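**Council newsletter, Wednesday, July 11, 2018**

## Ward boundaries and the by-election in Jimholm: what changes and what does not

The vacancy in the Jimholm ward will be filled under the old boundaries. The district returning office confirmed this in its written reply to the council last week, and the reply settles a question raised at two successive meetings. The new boundaries, which move the streets east of the canal from Jimholm into Vostside, take effect at the next ordinary election and not before. A resident of those streets therefore votes in the by-election as a Jimholm elector, even if the revised map already sent out shows the address in Vostside.

The vacancy arose when the sitting member, elected for the Babaei list, gave up the seat on taking a post with the regional transport authority. The two offices cannot be held together. The list has no remaining substitute, both reserve candidates having moved out of the district, and so the seat cannot be filled from the list in the usual way. A by-election is the only route left in the district's standing orders.

### Nominations

Candidates may stand for a registered party or as independents. An independent needs 28 valid signatures from electors of the ward. Signatures must be on the printed form, one form per candidate, with the full address of each signatory. An elector may sign for one candidate only. Where the same name is found on two forms, it is counted on the form handed in first and struck from the other.

A deposit of 1000 is payable when the nomination is lodged. It is returned to any candidate who takes at least one vote in twenty. The spending limit for each candidate is 3000, and this includes printing, hire of rooms, paid advertising and the value of anything given free that would normally be charged for. The deposit does not count towards the limit.

Leonilde Simões, the district's elections clerk, has asked candidates not to leave the checking of signatures to the final afternoon. At the last by-election, held in Nendano, one form was refused because the signatories lived in the neighbouring ward. The candidate had no time to collect more. 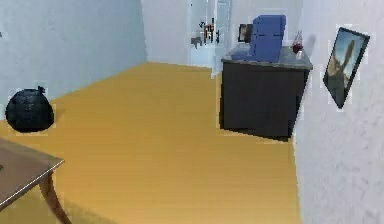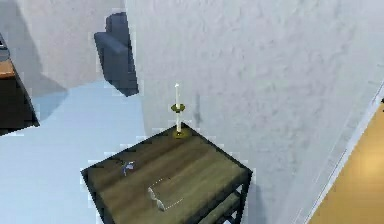
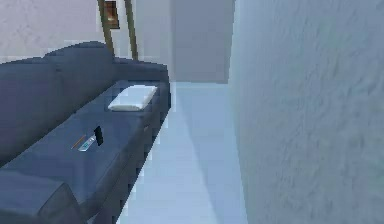 ### The register

The register used will be the one in force on the day the vacancy was declared, with additions accepted up to the close of July. Anyone who has moved within the ward stays on the register but should report the new address, as the polling card goes to the address held. Anyone who has moved out of the ward since the vacancy was declared is removed on notice from the new district and cannot vote in Jimholm.

The draft register shows 123 entries marked for checking. Most of these are addresses where the house number was changed when the canal road was renumbered. The entries remain valid while they are being checked, and no elector will be turned away for this reason alone. A letter goes to each address concerned. It asks for a signature and nothing else, and it can be returned by post or handed in at the district office.

### Polling places

The ward has two polling places, the library and the lower school. The library serves the streets north of the market and the school serves everything to the south, including the streets that will pass to Vostside. The polling card states which of the two applies. Voters may not choose between them.

Step-free entry at the school is by the side gate. The council asked in spring for a second step-free entrance and the works are listed in the capital programme, but they will not be finished in time for this vote.

Postal votes must be applied for in writing. A standing postal vote from the last ordinary election carries over to the by-election, unless the elector has cancelled it or changed address. Proxy votes do not carry over and need a fresh form.

### Effect on council business

The council sits with one seat vacant until the result is declared. The quorum is worked out on the full number of seats, vacant or not, and so does not change. The position is different for the budget amendment procedure, where the majority required is a majority of members in office. The clerk will state the number before each vote of that kind.

The vacant place on the planning panel will not be filled in the meantime. The panel agreed to carry over the Jimholm depot application, which concerns the ward directly, until the new member has been sworn in. The applicant has accepted the delay in writing. The remaining items on the panel's July list go ahead as printed.

The term of the person elected runs only to the next ordinary election. At that point the new boundaries apply, and the member, if standing again, must choose between the reduced Jimholm ward and the enlarged Vostside ward.

Nomination forms are held at the front desk of the district office and can be sent by post on request. Questions on the register should be put in writing to the elections clerk, giving the full address as it stands on the last polling card.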